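30/11/2023

Dzifa Essien has been renting out the Wesano kit since August. It's a gripper with a wrist camera, a suction attachment and a set of recorded handling routines, and her company, Wondov, supplies it by the month to small packaging shops. Most of them have never had a robot in the building.

"People ask first if it can lift heavy things," she says. "It can't, and I tell them that on the phone. It's for light, awkward stuff. Paper, film, thin card, bags."

Paper gets the most attention. Essien says a stack of flat sheets is easy and any supplier can show you that. A sheet that has already been folded is harder – it moves when you touch it, and it doesn't look the same twice.

"The camera sits right at the wrist, so you're judging the fold from close up. From overhead, white paper is just a white blob."
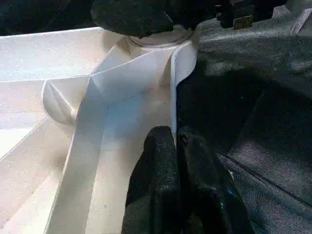 The fingers come with soft pads as standard. Nima Moradi, who does the setups, says customers often want to swap them for something harder in the first week, and he asks them to wait. "Hard fingers are more exact, but they leave marks. If you sell gift boxes, you can't ship a marked box."

He puts a normal setup at 2 days. The first goes to mounting and safety checks, the second to teaching the routines with the customer's own material. Glossy stock takes longer.

I asked both of them what goes wrong. Moradi said lighting, straight away. A window that throws sun across the table in the afternoon will confuse the camera, and the fix is usually a blind. Essien's answer was expectations.

"We had a shop that wanted 800 pieces an hour. The kit did 212 on their job. They sent it back, and that was fair enough."

The rental is 70 dollars a day on the monthly plan, with pads included and suction cups charged separately. Farhad Parsa, who runs the finishing room at Nikzad, has kept his on that plan and says he would like the cups included too. "They're a wear part, same as the pads. I don't see the difference."

Essien says she has heard that from other customers and is looking at the price for next year. A second camera option is also planned – Moradi is testing it now, and he wouldn't give a date.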